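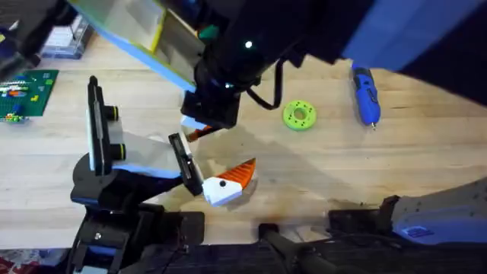 Fig 1. Two-arm cell, fixed view. Lime-green ring on the table.

Notes 6: bimanual control and what the policy sees
Hilde Kramer, Judeck lab sessions. Rough notes, slides later

Two arms = two control loops, one policy. Don't mix these up. Policy outputs action chunks at a slow rate, low-level controller interpolates joint targets in between. In our stack (Piltard) a chunk is 45 steps, you execute the first 26 then replan. Shorter = more reactive, but jerky at the seams. Try both.

Shared base frame!! Each arm was calibrated seperately, so errors add up once the grippers come close.

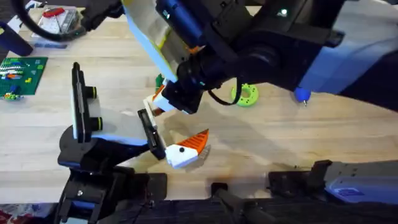 Most collision trouble last October was exactly this. Planner thought it had clearance, real fingertips didn't. Sipho's fix: inflate the finger geometry, and check arm-to-arm distance before table distance. Cheap check first, full mesh only if it fails.

Perception: fixed view gives layout, wrist view gives contact detail. Wrist view is also where occlusion hurts. Other gripper comes in and covers teh object, detector drops it, pose jumps. Don't feed raw jumps to the controller. Hold last pose, decay the confidence, slow down.

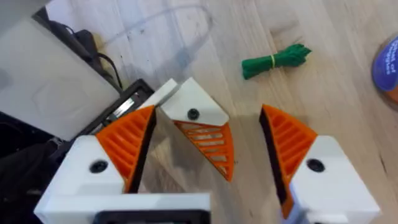 Timestamps

Log everything on one clock. Camera lag is some 860 ms in the worst runs (bad USB hub, see Eamon's log), joint states are nearly instant. Align on capture time, NOT arrival time. If the replay looks like the arm moves before the picture does, your alignment is off. 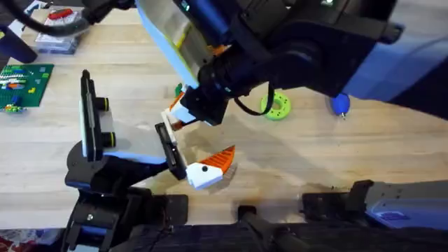 Fig 2. Grippers close together, same cell. Compare arm poses with Fig 1.

For next time: rerun the alignment script on the first 2000 samples, plot joint lag for both arms, bring the plot. Questions to Eamon before 4 pm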